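From: Calum Aitken
To: Ernness Sourdough and Home Baking list
Subject: Re: starter gone quiet since November

Esben Egilsson wrote:
> My starter used to double by lunchtime and now it barely moves
> before supper. Same flour, same jar, same shelf. I feed it at 7 am
> like always. Should I throw it out and beg some from one of you?
> Also, what does everybody keep theirs in? My jar has a chip in it.

Oh Esben, please don't throw it out! Mine sulks every single year when the kitchen cools off, and I have talked myself out of dumping it more times than I'd care to admit. I'd bet yours is just chilly. Try water that feels warm on your wrist, and move the whole business off that shelf (isn't it the one on the outside wall?) and up on top of the fridge for a few days.

As for feeding, I keep back 200 grams when I'm baking for the house and a good deal less when I'm not, and in cold weather I add a spoonful of rye. My mother-in-law in Skeltton swears by whole wheat instead, and her bread is better than mine, so take your pick.

On the jar question, I gave up on glass after I dropped my second one. Plastic tubs suit me fine so long as you can see through the sides and the lid isn't screwed down tight. For mixing the feed I like something shallow with a lip.
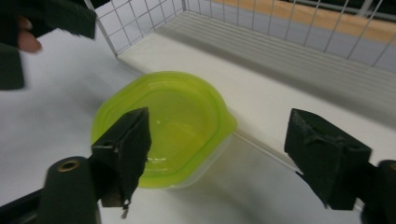

Green bowl with the little spout, good for pouring off discard.

Whatever you use, put a rubber band around it at the level where you start, otherwise you'll be guessing all day like I did my first winter. And scrape the sides down! Dried starter up there turns to cement and you'll be chipping at it with a spoon. 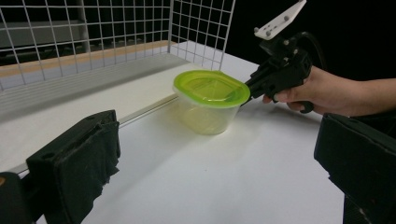
If it still hasn't perked up after a week on top of the fridge, write back and I'll bring you some of mine. I have plenty, and a bit dried in the pantry besides. Oh, and did you ever find that Kragh rye you were asking after in the spring? I've been using up the last of a bag and would split an order with you.

Calum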